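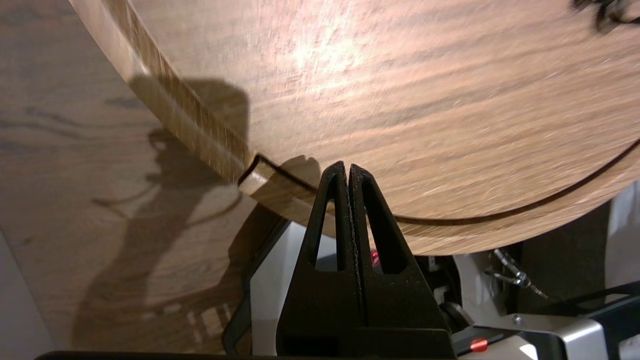
Hotel Operations, Unit 4: Guest Room Furniture
Handout for class on December 2, 2024

Read before class: the Clovville case, first half only.

Furniture is bought for the whole property at once and kept for years. The buyer has to think about cleaning time, repairs and reordering as well as price.

Terms
Case goods: hard furniture such as desks, dressers and nightstands.
Soft goods: drapes, bedding, carpet.
Attic stock: extra pieces bought with the main order and stored for later use.
Lead time: days from signed order to delivery.
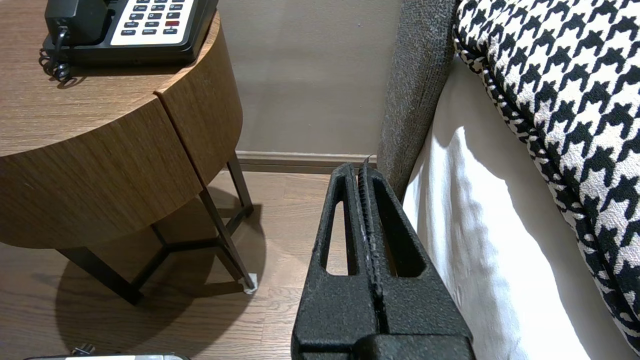

Nightstands take more wear than most case goods. Guests set down drinks, keys and chargers, and housekeeping wipes the top at every turn. Check the finish at the edges and seams first.

The Clovville case
The hotel ordered 1,202 pieces from Stöcker with a lead time of 90 days. Attic stock was set at 2 percent. A second bid, from Brament, was lower but left out freight to the Drevuvar warehouse.

For discussion
Which costs are missing from the Brament bid?
Was 2 percent enough for a property that replaces 10 nightstands a year?

Written answers are one page, typed. Unit 5 covers linen and par levels.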